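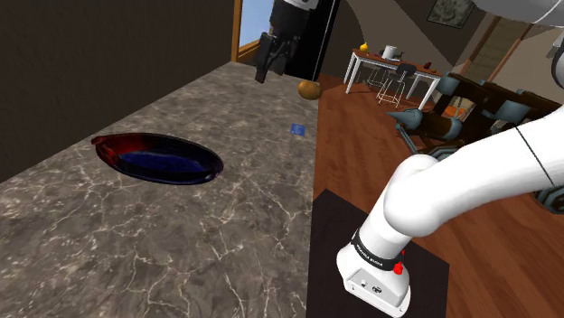 Irance Kitchens, Counter Cell 3
Inspection checklist with comments
Inspector: Jozefína Kratochvíl
Date: 10/17/26
Previous inspection: March

Scope: arm, gripper, counter and the duties of the staff who share them. The floor of the dining area is covered by a separate sheet.

1. Arm and wrist

1.1 Maker's band legible on wrist. PASS. Reads FRANKA EMIKA.
1.2 Red indicator lights on wrist listed on the wall card. FAIL. Card still describes the previous arm. Staff on both shifts gave different meanings for red. Replace card before next use.
1.3 Cable seated along link. PASS.
1.4 Stop button within reach of the counter position. PASS. Tested from the left and right hand.

2. Counter

2.1 Only items on the job list left on the counter during a run. COMMENT. The Halim job list names the oval dish and nothing else. Either the list is extended or the counter is cleared first. Supervisor to decide and write it down.
2.2 Round items kept back from the counter edge. COMMENT. One golden-brown item at the right-hand edge, far end. No lip is fitted on that side. Mark a line on the marble and keep round items inside it.
2.3 Bar stool kept off the counter side during a run. PASS.

3. Gripper and handling of oval ware

3.1 Finger pads free of cuts and grease. PASS. Pads wiped and checked by hand with power off.
3.2 Linkage screws at correct torque. PASS. Witness marks renewed.
3.3 Grip force set for glazed ware. PASS after adjustment. The setting had been left at the value used for Kakier trays.
3.4 Ware held upright only where the job sheet calls for it. PASS. Job sheet Natari 136, step 3.

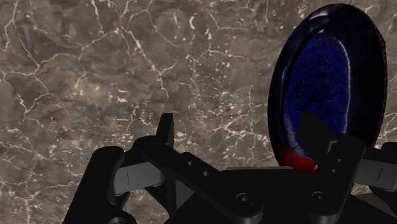
Who stops the arm if a dish slips?
Whoever is nearest the stop button, whatever their grade. The supervisor is told afterwards and restarts the cell.

4. Duties and staffing

4.1 Written duties match the work done. FAIL. The sheet still lists lifting and setting out dishes as the main task of the counter post. Present work is loading the job, watching, clearing faults and checking ware for chips. Reissue.
4.2 Handling log complete. COMMENT. 2,000 lifts recorded by the cell, 1,990 signed off by the post holder. The missing signatures fall at shift change. The outgoing person should sign before handing over the key.
4.3 Rotation. COMMENT. Staff report less strain in the shoulders and more tiredness from watching. Two asked for shorter turns. The present turn has no written limit. Set one and review it at the next inspection.
4.4 Manual practice kept up. FAIL. Three of the newer staff have not set out a full service by hand. The cell was down for one evening in March and the work fell to two people. Arrange a manual service each month.
4.5 Fault clearing limited to trained names. PASS. List is current and posted by the door.

5. Result

Cell may run under supervision. Items 1.2, 4.1 and 4.4 to be closed by the site and evidence sent to the inspector. Item 2.2 can be closed by the counter staff once the line is marked.

Signed: J. Kratochvíl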